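12 min read

Okay, settling in with tea because I promised a few of you I'd write up how we look after the hand-held grippers at Breltach, and it's going to be a long one. If you only came for the finger pads, scroll down a good ways, they get their own section.

Some background first. We run them as pairs, one in each hand, and our whole cell is basically two grippers, a charging shelf, a laptop and a lot of tape. The pair I'm writing about is the one we call Fudico, after the name on the first crate they came in. It has been in my care since March and I've gotten very fond of it, squeaks and all.

My morning starts before anyone picks anything up. I take each gripper off the shelf, hold it by the body (please not by the fingers, I will find you) and just open and close it slowly ten times with my ear close to it. You'd be amazed how much you can learn with your ear. A healthy one makes a soft, even sort of brushing noise. A dry one ticks.

If it ticks, I take the side cover off and look at the slide rail. Nine times out of ten it's lint. We do a lot of work with towels and socks and that stuff gets everywhere! A clean dry paintbrush, the cheap half-inch kind, gets most of it out. Then one tiny drop of light oil on each rail, open and close a few more times, wipe off whatever comes out the ends.

And I do mean tiny. I over-oiled a pair in my first month and the oil crept down to the pads, and for two days everything we tried to pick up slid right out like a wet bar of soap. I had to wash the pads with dish soap and leave them overnight on a paper towel. Lesson learned, the oil bottle now lives in a drawer with a needle tip on it.

Next come the vents. Ours have mesh and slotted grilles on the body, and they load up with dust faster than I ever expected. I use a soft brush and then the small vacuum on low, never canned air, which only drives the dust deeper into the housing. I made that mistake too (there's a theme to this thread, I'm sorry).

How do you know a vent is getting clogged? The log tells you before your hand does. Ours writes an internal temperature every minute and I skim it at lunch. If one gripper of the pair is running warmer than its twin doing the same job, I clean that one first and then check the fan lead. Comparing the two to each other has been so much more useful to me than any fixed limit.

Now the markers, my favorite subject and nobody else's. Each gripper carries a square black and white marker, and the tracking software on the laptop uses it to work out where the thing is. They look indestructible. They are just printed stickers on a plate, and they hate fingernails, hand lotion and door frames.

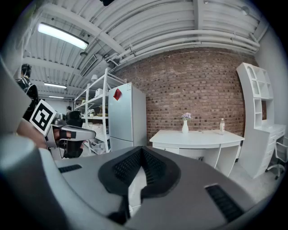
I wipe them with a barely damp microfiber cloth and then a dry one. No alcohol! Alcohol lifts the ink on ours, so you end up with gray where you want black, and then the tracking gets jumpy in low light and you spend an afternoon blaming the software. I spent that afternoon. I wrote a rather snippy message to our software folks and then had to write a second, much nicer one.

While I'm there I run a thumb along the border of the sticker to feel for a lifted corner. A corner you can feel is a corner that will be gone by Thursday's worth of bumping around, so I swap it right away. We print them matte. Glossy looks lovely on the bench and then picks up every ceiling light you walk under.

Swapping one is fussy but kind of soothing. Warm the old sticker with a hair dryer, peel slowly from one corner, rub the leftover glue off with your thumb, and set the new one against the two little raised edges on the plate. Press from the middle outward. Then write down which gripper you did, because you will have to recalibrate that one and you will not remember which it was after coffee.

Calibration, then. We have a flat board with a printed grid that leans against a wall, and you move the gripper in front of it in slow, lazy shapes, near and far, tilted this way and that. I tell new people to pretend they're icing a very big cake. Too fast and it blurs, too careful and you never cover the corners of the view.

Our software takes up to 328 views and I let it have all of them. I know people who stop early, and they're probably fine, but the corners are where it goes wrong and the corners are what you get with patience. The whole business takes me about as long as a kettle and a half.

After that comes my touch test, and I love this one because it needs no equipment at all. Bring the two grippers together until the fingertips just meet, and look at what the laptop thinks. If it says the tips are apart when you can feel them touching, something is off, and it's usually the marker plate screws. They back out a hair at a time. A little dab of removable threadlocker (the blue kind, please) sorted that out for us.

Right, finger pads, hello to everyone who scrolled. Ours are black and a bit rubbery and they wear at the very tip first, on the inside, where you don't look. Once a week I turn each gripper over and check them under the desk lamp. If the texture is gone from the tip, or if one pad looks shinier than its partner, both get changed. Always both! A new pad opposite an old one makes things twist as you close.

I also keep a running count of closes on a card taped inside the cabinet. The last set on Fudico's left gripper went 1373 closes before I swapped them, mostly on cloth. Cardboard eats them faster. If you're opening boxes all day, look at your pads twice a week and keep spares in the room with you.

The pads come from Cheetham in bags, and I'd gently suggest checking the fit of every pad before you put the bag away. One in my last order had a bit of molding flash along the back and wouldn't sit flat. Half a minute with a nail file and it was perfect, but I was glad to learn that at the bench and not in the middle of a session.

Straps and cables: check where they bend, and give them a loop of slack at the wrist. The strap should take the weight and the cable should take nothing. I put a scrap of bright tape on ours so I can see at a glance whether it has crept, and when it has, I re-seat it before anyone goes another step.

And since somebody asked last time, yes, people's hands count as maintenance! If you're holding one of these in each hand, your thumbs will complain long before the motors do. We stop after 90 minutes and put everything down for a real break. You can see it in the recordings when we don't. The movements get choppy and people start leaning their elbows on things.

One repair story and then I'll let you all go. The right-hand Fudico started to lag in the spring. You'd squeeze the trigger and there would be this polite little pause, like it was thinking it over, and then it would close. I cleaned it. I oiled it. I changed the pads for no reason whatsoever. I charged it twice.

It was the trigger spring. One end had hopped out of its notch and was resting on the edge, so the first bit of every squeeze did nothing at all. Tweezers, a flashlight in my teeth, back in the notch, done. Two evenings of worry and maybe four minutes of repair. So now the trigger is the first thing I check, even before I do my ear thing with the rails.

For the record, the screw you want for that cover is the short one. The long one fits too, it goes in beautifully, and it presses on the spring plate from the inside. I have a strong suspicion that's how the spring got out of its notch to begin with, and a strong suspicion about who put the long screw there, and she is the one writing this thread.

Spares I keep within arm's reach: pads, printed markers, two trigger springs, short screws in a labeled jar, the blue threadlocker, a paintbrush, microfiber cloths, and a charger that nobody is allowed to borrow. The bag has 132 short screws in it because that was the smallest bag they'd sell me, so if anyone over at Drudthorpe needs a few, I am more than happy to share.

I still owe you a proper thread about batteries and how we label them. It's half written. I want to run one more month of charge notes first, as two of ours have been behaving strangely and I'd like to know why before I start handing out advice. If your pairs do anything odd with their triggers in the meantime, tell me in the replies, I'll be reading them over supper.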